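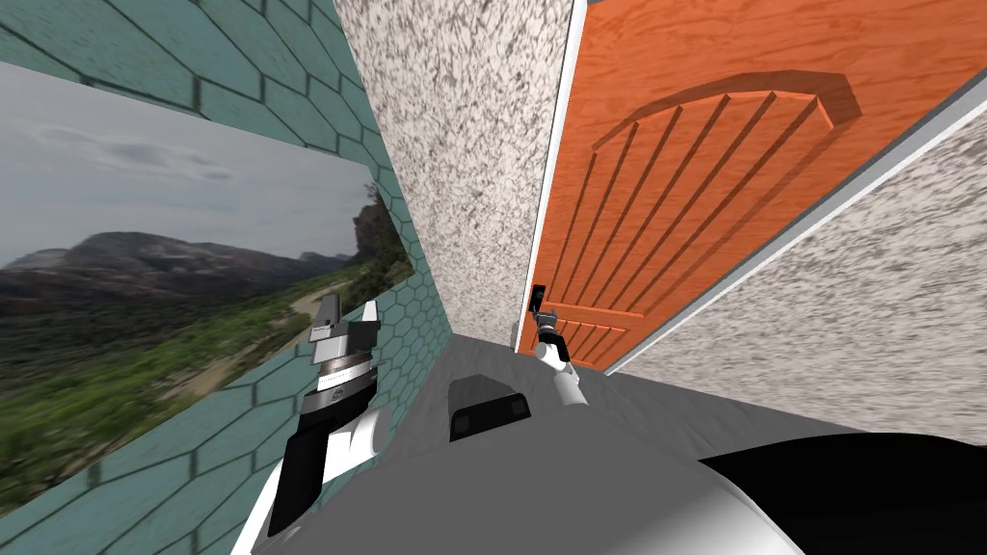
Esperanza Alcantara

My sister-in-law sent me a link last week to a man who says you should throw out a third of what you own every March. He sells a workbook for this. It costs $111, and I notice he doesn't suggest throwing out the workbook.

I've tried these systems before. Two years ago I cleared 5 bags of clothes from the hall closet and felt wonderful until the first cold weekend, when I had to buy a coat. The coat was $105. The one I gave away had been fine, apart from the zipper.

What bothers me is how sure they all are. Where does "a third" come from? Why not a quarter? He says his clients sleep better, but he doesn't say how many clients or who asked them. I slept badly before I owned much of anything.

I do have too many things. The drawer under the phone won't close, and there's a box from the move to Trundbridge that I still haven't opened. Maybe I'll open it this weekend. I'm not paying anyone to tell me to.

A hexagon-tiled wall with a big mountain landscape on it would probably fail his test too. I'd keep the mountains.

Comments are open, but please don't send me the link again.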